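Bedding and Linen board
Thread: Dark throw on a printed quilt — lint, fading and folding
Started by velari_road, February

velari_road
I'm after some practical advice on keeping a bed tidy in a back bedroom. There's a patchwork bedspread in red and white squares with plaid borders, a pink plush blanket that lives folded by the headboard, a striped pillow, and a big black throw that gets pulled over the top when it's cold. The black one is the trouble. It picks up every bit of fluff going, and I can never get it folded without half of it ending up over the side.

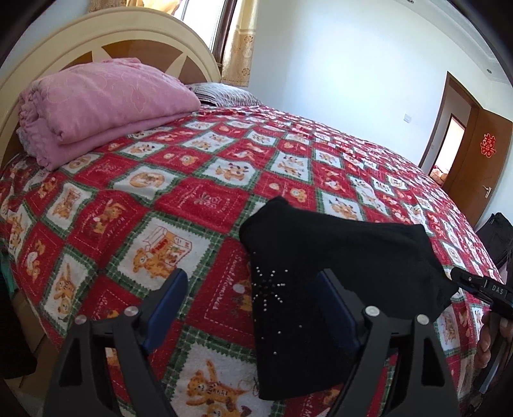
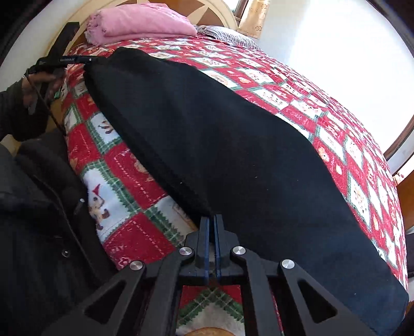
Same bed both times. The pink blanket and pillow are in the first one, the fluff on the black throw shows in the second.

What I'd like to know:
Should the black throw be washed on its own or can it go in with other darks?
Is it daft to keep a Christmas bedspread on until spring?
How do you fold something that size on your own?

The bedspread is a double and the machine is a small one, if that matters.

pegbag
On its own, inside out, at 30. Don't put it in with towels whatever you do. Towels shed and a matt black surface holds on to all of it. I did a load with two bath sheets once and was picking at it for a week.

Skip the fabric softener as well. It made mine worse.

Harrowside
Agree about the towels, don't agree about washing it alone. A half-empty drum means the thing balls up on one side and the machine won't spin properly. Put it in with a couple of dark cotton shirts, something smooth that doesn't shed.

The bedspread is fine. Nobody is inspecting it. My gran had a snowman one on the spare bed all year.

tansy_m
I would take it off by the end of January myself, but mostly so it gets a rest from the sun. Red fades if the bed is near a window. Is it?

velari_road
The window is behind the head of the bed, so it gets light in the afternoon. I hadn't thought of fading. The red still looks all right to me but I've not got anything to compare it with.

tansy_m
Turn back the part that goes under the pillows and compare it with the part in the middle. If they match you've nothing to worry about.

Przemysław Kalinowski
I worked in a hotel laundry for a long time, so a few points.

Shake the dark throw outdoors before it is washed. Dry fluff comes off dry. Once it is wet it mats into the surface and you have to brush it out afterwards.

Wash at 30 with a liquid detergent. Powder can leave pale marks on black, and people take it for lint and wash it again.

Dry it flat over two airers or over a door with a clean sheet underneath. If you tumble it, use low heat and clean the filter first.

For the bedspread, look at the label before anything else. If it is fuzzy all over, then a hot wash can flatten the surface and it won't come back. Keep it off the radiator too.

pegbag
The filter is a good shout. I never clean mine before, only after.

Harrowside
Still say the outdoors shake does nothing unless there's a wind.

Przemysław Kalinowski
Use a clothes brush then, always in one direction. It takes five minutes. The sticky rollers work but you will get through a lot of sheets on a throw that size.

velari_road
I've got one of the Pavico rollers and yes, it runs out before I'm halfway across. I'll get a brush.

Any thoughts on the folding?

clatholm_jen
Do it on the bed. I used to try and hold big blankets up by the corners and it's hopeless if you're on your own — the bottom half just drags along the carpet.

Lay it out square to the mattress, not on the diagonal. Bring the left edge over to the right edge and smooth it down. Walk round and bring the bottom up to the top. Then fold in thirds from the headboard end. It comes out as a block you can put at the foot.

If it's longer than the bed, fold the overhang up on to the mattress first or the weight pulls everything after it.

pegbag
Or roll it. Fold it in half lengthways and roll from the foot. Takes less room in a cupboard and there are no creases down the middle.

clatholm_jen
Rolling is all right for a cupboard but it won't stay put on a bed. Mine unrolls as soon as anyone sits down.

Harrowside
Why fold it at all? Spread it flat under the bedspread in winter and you've got the warmth and no fluff on show. That's what we do.

tansy_m
That's sensible, though then you get black fibres on the underside of the bedspread. On the white squares you'd notice.

Harrowside
On the underside? Who's looking at the underside?

tansy_m
Me, when I change the bed.

velari_road
I tried clatholm_jen's way this evening, with the overhang folded up first, and it went well enough. It's at the foot of the bed now. There was also a loose bit of thread on the bedspread. I can't find a hole anywhere. Do I need to go hunting for where it came from?

Przemysław Kalinowski
If it lifts away, throw it out and forget it. If it is attached, don't pull. Thread it on a needle and take it through to the back, then knot it there.

velari_road
It lifted off. Must have come from something else.

I'll wash the throw next with two dark shirts, inside out at 30, and no softener. The bedspread can stay on a few more weeks.

Harrowside
Told you it was fine.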